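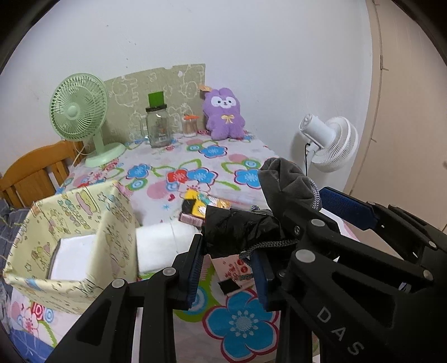
Category: Open Textbooks > Consumer Studies > Household Economics

Chapter 5
What Does a Thing Cost to Own?

Most advice about household spending rests on a claim so familiar that few people stop to test it: buy the better one and it will pay for itself. Your grandmother may have said it about shoes. Advertisers say it about mattresses, frying pans and luggage. The claim is sometimes true. This chapter asks how often, for whom, and what sort of evidence would settle the matter, and you should expect to leave it with fewer firm rules than you brought in.

The usual argument goes like this. A cheap backpack costs $30 and lasts two years. A good one costs $90 and lasts eight. Divide price by years and the cheap pack costs $15 a year, the good one $11.25. The good one wins, and the writer moves on to the next product.

Look again at where those numbers come from. The prices are real; you can read them off a tag. The lifetimes are guesses, and they do all the work. If the good pack lasts six years, the yearly cost is $15 and the advantage is gone. If you leave it on a bus in the second year, it has cost you $45 a year. A method that changes its answer when one guess moves a little deserves less trust than it usually gets.

5.1 Cost per use

Cost per use is the price of an item divided by the number of times it is used before it is thrown out, sold, lost or given away. It looks more careful than cost per year, and in one respect it is. A suit worn to weddings and a pair of work pants may hang in the same closet for the same length of time without giving the same service.

The trouble is that shoppers work out the figure before they buy, when the number of uses is a hope. Zulkifli Hartono, who taught household economics for many years in the town of Clastham, used to have his students write down how often they expected to use a new purchase and seal the paper in an envelope. They opened the envelopes in February. He reported that almost every student had guessed too high, and that the worst guesses were for exercise gear and anything bought for a trip.

That is one teacher's classroom, and we should be as hard on it as on the advertisers. His students knew they were being watched. Some may have used an item more than usual in order to match the envelope, and others may have lost interest once the exercise felt like homework. Nobody compared them with a class that wrote nothing down. Still, the result points the same way as common experience, and it costs nothing to try at home.

5.2 Where do lifetimes come from?

Makers publish lifetimes in several forms, and each one means something different. A warranty is a promise to repair or replace under stated conditions. It tells you what the maker is willing to risk, which depends partly on how many buyers will keep the receipt. A test rating tells you how many cycles a part survived on a machine. The machine does not spill coffee or overfill the side pocket.

Consider two brands of zippered luggage, Skima and Ginting. Skima offers a long warranty and asks the owner to pay shipping both ways. Ginting offers a short one and repairs at the shop counter. A reader who compares only the years printed on the box will pick Skima. A reader who has priced the mailing of a suitcase may not.

Owner reviews have their own problems. People write when an item is new and exciting or when it has just failed. The owner of a dull, working suitcase has little to say. Reviews also praise old models that may since have been changed, sometimes under the same name. When a review says "mine has lasted forever," ask when it was bought, how often it was used, and whether the same item is still sold.

5.3 The part that gets left out

Even an honest lifetime leaves out money and effort spent along the way. Leather needs care. Knives need sharpening. Large things need room, and room is paid for in rent. The Eso stand mixer in Exercise 2 is cheap per loaf by any sensible count, yet it takes up a third of a small counter, and the family in the exercise stops baking when they get tired of moving it.

There is also the matter of who can pay the higher price in the first place. Telling a person with $40 to buy the $90 pack is not advice. If the money has to be borrowed on a credit card, the interest belongs in the sum, and it can wipe out the savings before the first strap wears thin.

Keep these doubts in mind as you read the worked cases in the next section. In each one, mark which numbers were measured and which were assumed, then change the assumed ones and see whether the answer holds.

Subscribe to our newsletter for new chapters and teaching notes. You can unsubscribe at any time.

Contact | Copyright and reuse | Back to top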